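3.2 Tray layout and item placement

Mixed small goods were stored in open trays with slanted walls, set on a wooden tabletop. Each layout was drawn up by Kuhlmann at the Arnley site and used for 22 trials before the contents were changed. Items were placed by hand from a printed list, with no fixed spacing between them. Trays were kept in service after the inner walls had become scuffed, as is usual in small parts stores.

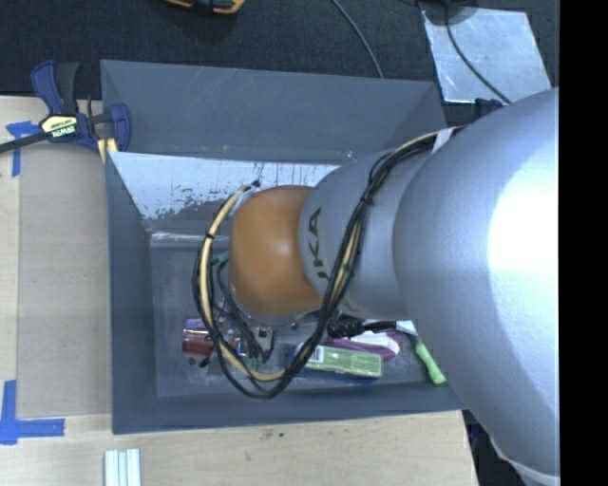

What share of the tray floor should be left clear when mixed goods are stored in a single layer? Some 50 per cent, judging by the Mindetti layouts, where denser trays led to items resting on one another after every restock.

Figure 3. Open grey tray with small items of mixed colour on its floor, among them a pale green package with printed labels.

Overlap was scored from 0 (all items clear of each other) to 7 (no item fully exposed). Layouts scoring above 3 were set aside and analysed separately (Section 4.1). Flat packages accounted for most of the high scores, as they tended to cover smaller goods beside them. Cylindrical items rarely covered a neighbour but shifted more when the tray was moved to the table.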